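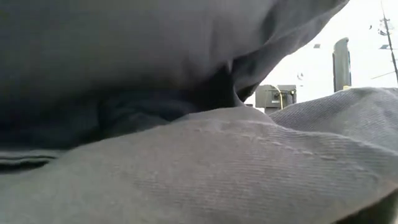
Charcoal gray, again.

November 20, 2020

Every fall the clothing companies discover that I am cold. This year it's Nateck, whose ads have followed me from the weather site to the recipe site and back, telling me that their new heavyweight pullover is "the last one you'll ever buy." I've heard that before. I heard it from Wania in 2017, and I bought it, and I have since bought three more pullovers, one of them from Wania.

I'd like to know what "last" means here. The Nateck page says lifetime guarantee in large letters. Click through and the guarantee covers "defects in materials and workmanship," leaves out "normal wear," and asks for the original receipt plus shipping both ways. Normal wear is how my clothes die. Elbows go thin, cuffs go stringy, the front pills up where the seat belt rubs. I have never once owned a sweater that was struck down by a defect in workmanship.

Then there are the reviews. When I looked there were 1,632 of them, nearly all five stars, and I read far more than a grown person should. Most were written within a week of delivery. "So soft!" Sure. Everything is soft in the first week. What I wanted was somebody on their second winter, and I found a handful, and they were a lot less excited. One said the zipper was fine. It was the most useful sentence on the whole page.

The price is what gets me, though. My Wania cost a bit more than 60 dollars and looked tired after two winters. The Nateck is about double that, so to break even it has to last four. Maybe it does. But the brand started selling this one in April, so how would they know?

My mother-in-law has a Pandey cardigan she bought when the Lerside mall still had a department store in it. It has been darned at both elbows, in not quite the right color, and she wears it to take the trash out. I asked her what the secret was and she said she doesn't put it in the dryer. I put everything in the dryer. So some of this is on me, and I'll admit that before someone points it out in the comments.

For now I'm keeping my money. I ordered a card of darning yarn and a fabric shaver, and I've strung a line across the laundry room, low enough that I've walked into it twice. If anyone has worn the Nateck through a second winter by this time next year, write and tell me about the cuffs.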